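Senby wire wine glass rack — review
Posted July 2019 by Seon-mi Jeon

I paid $20 for this at Pristside. It's a gold wire stand with curled hooks, fixed to a flat orange base, and it holds stemmed glasses upside down.
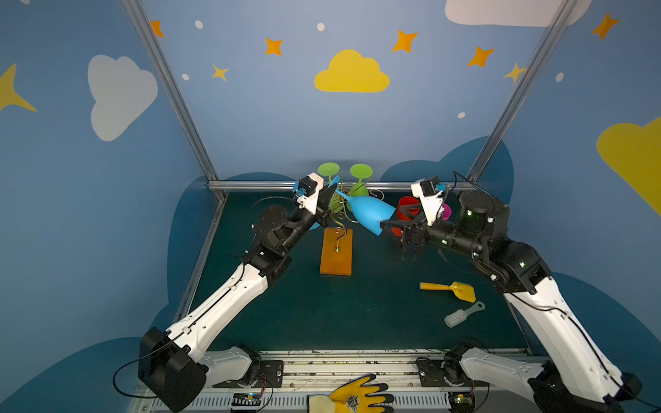
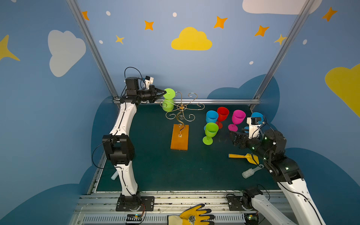 Assembly took 2 minutes. The hooks suit light plastic glasses and grip well enough under the foot. Heavier crystal makes it lean, so I keep mine in the cupboard. Cups without a stem need to go somewhere else. The gold colour has held up since May, and the base wipes clean.

Good value for the patio. I'd buy a second.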